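Part of looking after the Sandinik cell is the gripper check, which I do in February and again whenever the fingers have been off. Raghavendra Marar wrote the first version of the procedure. I have changed the order of it twice, mainly so that the zero offset is stored before any object goes on the table.

Start with the finger screws. Back them out, clean the threads, refit by hand and then torque in two passes. The left finger on ours works loose first. At the last check it took a further 5 degrees of turn to reach the mark, the right one none.

Next, home the gripper with nothing in it and read the closed position. Ours should settle at 1108 counts. Anything more than 30 counts away means the Granus coupling has slipped on the shaft and the cover has to come off. Do not correct it in software. I did that once and spent an evening finding out why the wide grasps were off as well.

Then put objects on the table and run the arm on them. Soft and woven things show up a bad offset sooner than rigid ones do. A rigid block will stop the fingers wherever they happen to be. Cloth gives no such help, and the open weave of a basket wall upsets the depth reading at close range.

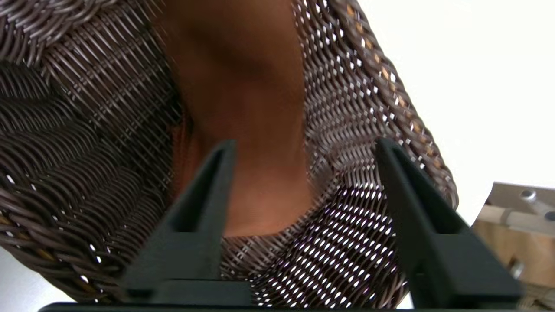

Wrist view with the basket wall close to the fingers.
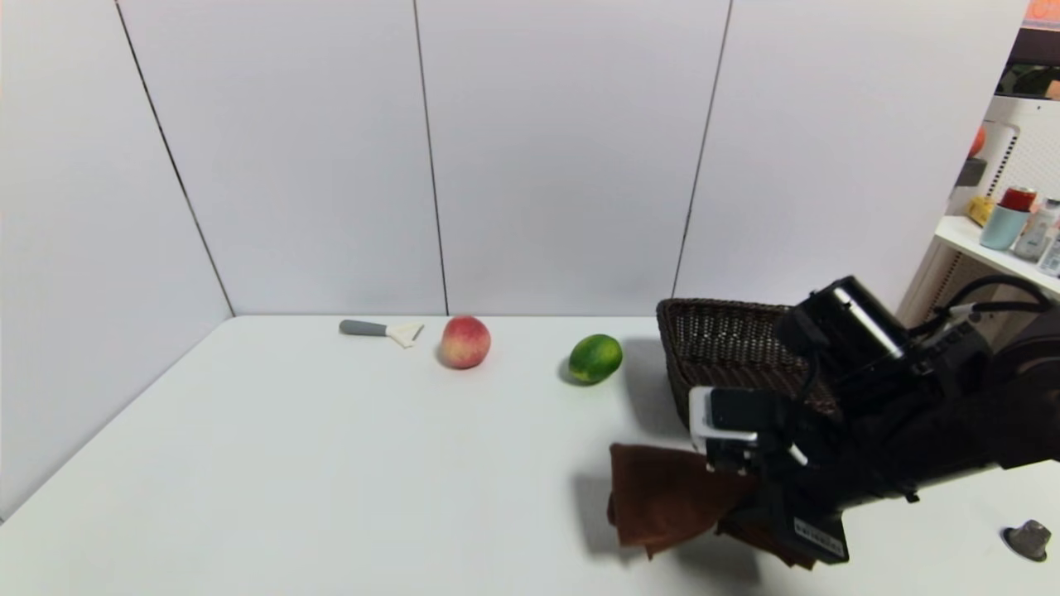 Log the motor current during each grasp and compare it with the previous log. The cloth run peaked at roughly 159 mA this time, a little under the last one. A rising figure with the same cloth normally points to dry slides - a thin wipe of Salian grease, then cycle the fingers open and closed before logging again.

Cables last. Move the wrist through its full range at low speed and watch the loops, particularly near the end of the roll axis. Elango Rao prefers to tie them down tighter than I do. I leave enough slack for a full turn of the wrist and check the connectors for play.

The Trititeo controller keeps only the latest offset, so write the old one down before storing the new one.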